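Setup and Upkeep of the Two-Arm Sorting Cell
Student project report, Flakdale lab course
Sreekumar Gowda
Aug 3, 2020

1. What the project covered

My part of the project was the cell itself. The sorting program was written by the group before ours, and I changed very little of it. I was asked to get both arms back to repeatable positions, replace worn parts on the grippers, and leave behind a maintenance routine that the next group can follow without calling us.

2. State of the cell in April

The cell had been moved from the Plilano building over the winter and bolted down again by hand. The saved positions no longer matched the table. The left arm came in low on the near side of its bin and touched the rim on most runs. The right arm was closer, but its gripper lost its connection whenever the wrist turned past a certain angle. The error log only said "tool not responding," so I first suspected the software and lost a week on it.

3. Repairs

The connection fault was in the gripper cable. The plug was good, but the cable had been tied too tightly to the wrist and one conductor had broken inside the jacket. I fitted a new cable, left a loop at the wrist, and moved the tie farther up the arm. I did the same on the left arm, even though that one had given no trouble yet.

The finger pads on both grippers were worn smooth. We ordered replacements from Zurlow. They were slightly thicker than the old ones, so the closed position had to be taught again -- I forgot this the first time and the gripper stopped on a force error.

4. Leveling and teaching

I leveled both bases with shims and then retaught the bin corners at low speed. Each arm has its own tool offset, stored under the name Ursu in the controller. Do not copy the offset from one arm to the other. After teaching, I ran 2,000 cycles without parts and checked the corner points again. The left arm had drifted by 2 mm, and I traced this to a loose base bolt.

5. Handling checks

The last checks were done with mixed containers and both arms at the table, the left one at the red bin and the right one beside the large translucent container.
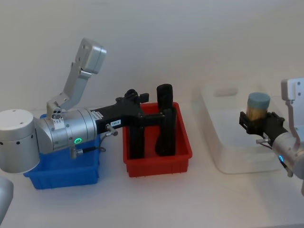

Irina Nedelcu wrote in her review of the draft that the cable loop should be checked at every shift of the wrist joint limits, and that the bolt torque belongs in the routine as its own line. I have added both below.

6. Routine

Weekly: wipe finger pads, look over the cable loops, run the corner check at low speed.
Monthly: check base bolt torque, back up the offsets.
After any change to joint limits: move each wrist through its full range by hand and watch the cable.

The spare cable and the old pads are in the drawer under the controller.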